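Home | Studio | Gallery | Classes | Contact

Filed under: Gallery / Materials table

Gray Fabrics at the Fekstead Sewing Room

We keep a shelf of gray materials at Fekstead for people who are making soft toys, hats and bag linings. Gray sells slower than the bright colors, but it gets used in almost every class we run. Osvaldo Pacheco sorted the shelf in January and pulled out the pieces that were still big enough to cut from. Anything under 5 inches went into the stuffing bin.

The shaggy faux fur is the one people ask for most. It is good for animal ears, slippers and trim. Cut it from the back with a small blade so the long fibers stay whole, and shake the piece outdoors before you sew. It sheds a lot the first time. 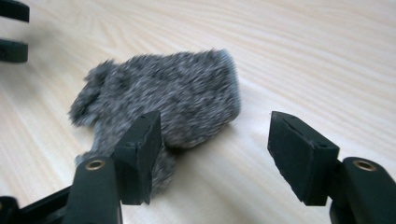 Shaggy gray faux fur, mixed light and dark tufts, on the light wood tabletop.

The flatter grays are easier to work with. A heathered cloth hides small stitching mistakes and does not show lint the way a plain dark one does. Teemu Sjöberg uses it for the outside of his Prado bags and lines them with cotton. For class projects, bring thread in a medium gray. It blends in with most of what is on the shelf.

Check your corners before you pin a pattern down. Few of the leftover pieces have straight edges, so we suggest squaring them up first with the long ruler.
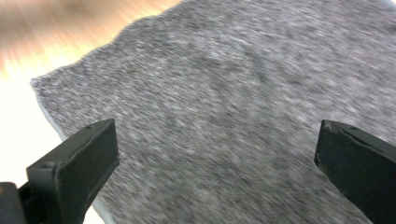 Heathered gray fabric, with one corner and a wavy edge showing.

Pieces can be bought at the front desk or set aside for up to 30 days. Please write your name on the tag.

Contact the studio | © Fekstead Sewing Room | Back to top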